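Fri 13 January

Third day with the Prikar hand-held gripper kit, the one we have on trial from Semwal until they want it back. Tae-yang Sung asked me to write up what I think before we talk money, so this is me thinking out loud and not the final word!

Setup went fine once I gave up on the quick-start card. It wants the cables attached before the host software is running, and if you do it that way round the right side never shows up. Start the software first, wait for the beep, then plug in. (I emailed Semwal about it. No reply yet.)

Cups are the job for now. Paper ones are a great test because they crush if you so much as look at them funny, and the Vellemthorpe people care about thin-walled stuff more than anything else on their list. I'm keeping the hold light and moving slowly near the cup holder, trying not to bump the tall white ones. 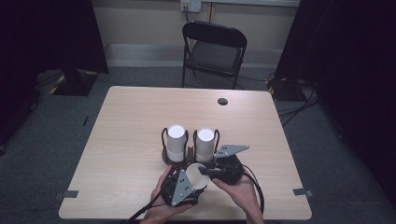
The thing I keep going back and forth on is the cabling. It's fine for short takes, but by mid-afternoon my wrists know all about it, and I catch myself planning moves to suit the cables. The Rilari demo unit we had in September was heavier but I don't remember fighting it like this. Ask Semwal if they sell a lighter set.

Logging is really nice, though. I got 167 takes saved yesterday and only 2 came back with a sync warning, both right after a restart. Export is slow, so let it run over lunch.

Price: the quote is 3000 for the kit, with spare finger plates extra. I'd want at least one spare set in that number. Tae-yang, can you push on that?

Still to do: smaller cups, gloves on, recheck the zero after a long session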